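I have been teaching two robot arms to deal with laundry. A thread, mostly so my mother has something to show people when they ask what I do.

The project is called Hầu. I didn't pick the name. I also didn't pick laundry, which I do badly at home and am now paid to do badly at Sirkelo, by remote control, over and over.

How it works: I drive the arms, the computer records what I did, and later a model studies the recordings and tries to do what I would have done. So the model's whole idea of housekeeping is me. Think about that before you order one.

We call each recording a demo. A good demo is one complete attempt at a task with no long pauses in it. A bad demo is one where I stopped to scratch my nose and the arms waited politely in midair.

The pauses matter more than you'd think. Leave enough of them in and the model learns that a normal part of handling clothes is to stop and consider your life.
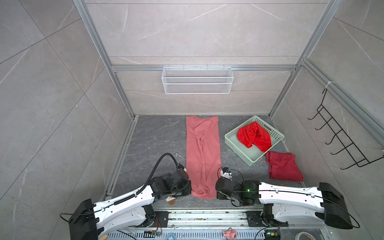

**Category: soft goods**

That's the label in our task list. It covers anything that changes shape when you grab it. The other category is "rigid," and the people assigned to it go home on time.

Pink is the one I get asked about. Stretched out long like that, with a gripper at each side of the near end, it looks like the easiest pickup in the world. Then you close the grippers and find out how much cloth you got. Sometimes it's a nice firm pinch. Sometimes it's one wrinkle and a lot of hope.

Cloth is hard for a dull reason: it never lands the same way again. A block is a block. A shirt is a different object every time you let go of it.

So the plan is variety. Move the basket a little. Crumple things differently. Start with one item in the basket, then with more on the floor. If every demo starts from the same neat setup, you get a robot that can do one neat setup and is baffled by the rest of the world.

I am not good at being random, by the way. No person is. Left alone I toss the cloth to the right side, because I'm right-handed and lazy. Khang Hoàng went through my early batches and asked, very kindly, whether the left half of the floor had done something to me.

Now we have a sheet that says where things start. It was made by a script called Faker, which is also not random, but at least it isn't lazy.

Target for this round was 14 good demos per layout. My first afternoon I got 8, and Khang threw out two of those. One for a pause. One because I had dragged the basket along with the cloth and called it a technique.

(He was right. The model would have loved that technique.)

Things I have learned to say out loud while driving: "lower," "lower," "too low," "okay." The arms can't hear me. It helps anyway.

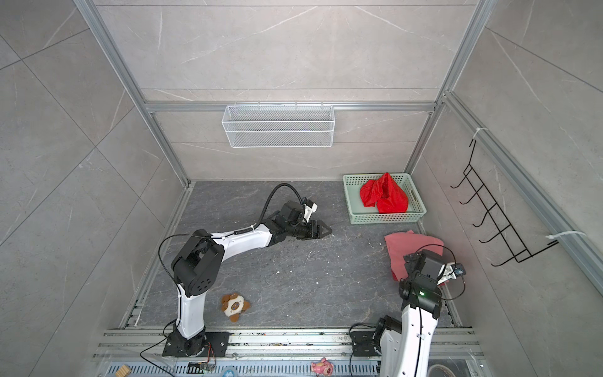 *Right arm on pink, red in the basket. Left arm supervising.*

People ask why the left arm spends so much time hanging around. I have one brain and it can worry about one hand. When the right is busy with a grip, the left tends to park wherever I last left it, and then I have to remember it exists before I move anything.

This shows up in the data too. An early model trained on my demos would do something useful with the right arm and hold the left one out like a waiter with no tray. I have never felt so seen by a machine.

We do keep some of the failures, if I recover from them. Drop the cloth, go back, get it again: that's worth having, and it teaches the model what to do after a mess. Drop the cloth and swear: that gets deleted, though I'm told there's no microphone.

Khang's rule is that you should be able to watch any demo and tell what the operator was trying to do. I've started applying this to meetings. Very few would make it into the set.

Next up is the October list, which someone over at Fustudport sent us, and it has socks on it. Pairs of socks – matched ones. I've read it twice looking for the part where that's a joke.

Replies are open. If you're going to ask whether it can do fitted sheets, I can't do fitted sheets, so you already know what I'd be teaching it.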